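The Downstairs Bathroom, Mostly Finished

Gallery, last updated in May

Well, I promised everyone at Prillholm I'd put something up once the downstairs bathroom was usable again, and it is! You can shower in it. You can shut the door on it and have a little quiet. I still have a shelf to hang and a mirror to choose (I keep going back and forth on round or square, please don't send me any more links), but the big stuff is in and I'm so pleased I keep wandering down there for no reason at all.

For anyone who missed the earlier pages, this was the room with the green carpet. Yes, carpet, in a bathroom, glued down. Getting that up took me a whole weekend and one perfectly good scraper. Then came the tile, which I ordered from Greditwood after carrying a sample around the house for weeks, holding it up next to everything I own. The wall tile alone came to $1,404, and that's the number I'd like my sister to stop bringing up at dinner.

The door stayed. I had a quote for a new white one and I almost went for it, but I love that reddish brown next to the beige marble, and the silver lever handle goes so nicely with the metal on the shower. There's a red wire basket down in the corner too, with a bunched-up white cloth in it, and I'm very fond of that bit of red.

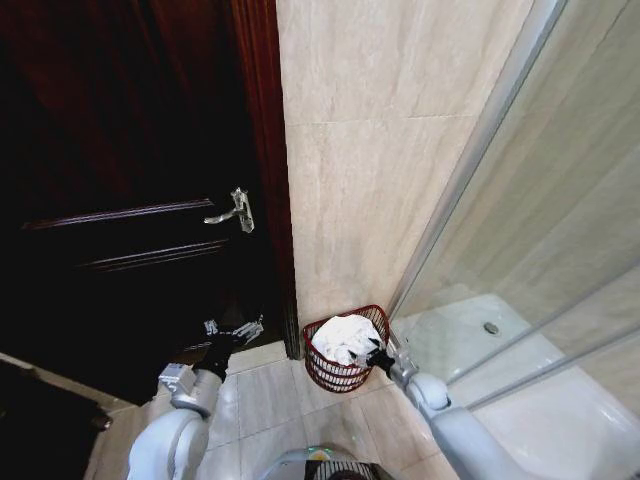 Did you have to refinish the door to get it to match the frame?

I only cleaned it, with a barely damp rag and a drop of dish soap, then buffed it dry. The grooves in the casing took longer than the whole door did, and an old toothbrush was the best tool for those.

The shower enclosure came from Rantala and cost $656 with delivery, and I squeegee the glass every morning like a person in a commercial (we'll see how long that lasts). Irja Lindqvist from two doors down helped me get the boxes in from the driveway, and she has since decided she wants the same tile in her own place. I gave her my leftover sample. It has a chip in one corner from all that carrying around.

Still on my list: the shelf, the mirror, a hook for the robe, and a bath mat that doesn't slide. I've set aside $200 for all of it and I've already spent over 50 on hooks I didn't like and have to take back. The upstairs hall is next, and I'm starting a new page for that one once I've picked a paint. So far it's between two from Sermont, and both of them look gray after dinner.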